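Search this site
Enter keywords
Go

Missing Child Response Program: Progress Report to the Grustard Fund
Monday, August 15, 2022
By Hala Nassar, Program Coordinator, Karberg County Sheriff's Office

I'm very glad to be writing this one. When the Grustard Fund agreed to pay for two years of work on how our county looks for missing children, we told you the first stretch would be mostly meetings and paperwork. There has been plenty of both, but we also have trained people, a working alert list and a call-out plan that has now been used for real.

Training
Our target for this period was 100 people through the first-hour course. We passed it in the spring, and the classes kept filling after that! Deputies and dispatchers went first, then school bus supervisors, then the front desk staff at Prostberg Hospital, who asked to be included after hearing about it from a dispatcher. The course covers the questions a call taker asks, how to get a usable description and a recent photo from a frightened parent, and who gets woken up and in what order.

Sergeant Fikri Ginting rewrote the dispatcher section twice. The first draft had call takers reading from a script four pages long, and the night shift told him (politely, mostly) that it would never survive a real call. The new one fits on a single card, and each dispatch desk has one taped beside the phone.

The alert list
Residents can now sign up for text alerts when a child is reported missing in their part of the county. As of this report, 2138 households are on the list. Of those, 563 are in the Shboul valley, where cell coverage is poor and we had expected very little interest. We put that down to the parent groups at the two valley schools, who handed out sign-up cards at every pickup for a month. I can't thank them enough.

Coverage is still a problem out there. A text that arrives three hours late is no use to anyone, so we have been testing automated calls to landlines as a backup. The March test reached most of the valley numbers on the first try. The May test did not go as well, and the phone vendor is still looking into why the calls stopped partway through the list. We will repeat it before school starts and send you the result either way.
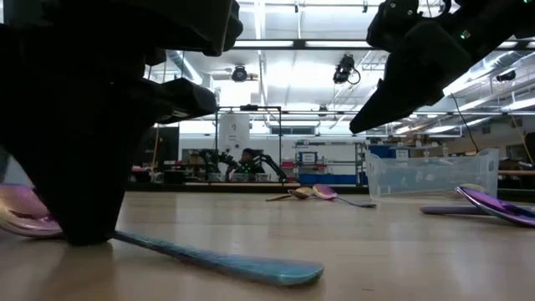
Spoon and utensil handle on a wooden tabletop.

Call-outs
The new plan has been used on four occasions since January. All four children were found safe, three of them within two hours. The longest was a seven-year-old who left a family campsite on the Prostberg side of the ridge and was located the next morning by a neighboring county's dog team. We asked for that team forty minutes into the search. Under the old plan, the request would have waited for a supervisor to reach the site, and I am really proud of how quickly the night desk made that call.

We also learned some things. Radios from the two counties could not talk to each other for the first part of that search, and messages were being relayed by a deputy standing in a parking lot. We have since agreed on a shared channel. Sign-in at the command post was a mess too, with two lists going at once, and Sergeant Ginting now brings a single printed log in his vehicle.

Child care and church nurseries
This part of the work is the newest and, for me, the most exciting. We offered free safety visits to child care centers, church nurseries and after-school programs, looking at doors, sign-out rules and visitor badges. Visits take an hour or so, and the staff get a short written list of suggestions by the end of the week. Several sites have already changed their pickup rules, and one Karberg nursery moved its check-in table so that the door is always in view. The waiting list now runs into December, and we are training a second deputy to help us catch up.

Printed materials
We handed out 1371 child ID kits at the county fair and at kindergarten registration. The kits were reprinted once because the first batch had our old non-emergency number on the back. The printer split the cost with us, and the budget line is still on track.

What's next
The landline test comes first, then a full night exercise with the neighboring county in early fall. We would love to have someone from the Fund come out and watch. Bring boots and a flashlight, and expect to be up late. The spending statement is attached separately, with one small request to move leftover travel money into radio batteries.

Contact: Program Office, Karberg County Sheriff's Office | © 2022 Karberg County | Back to top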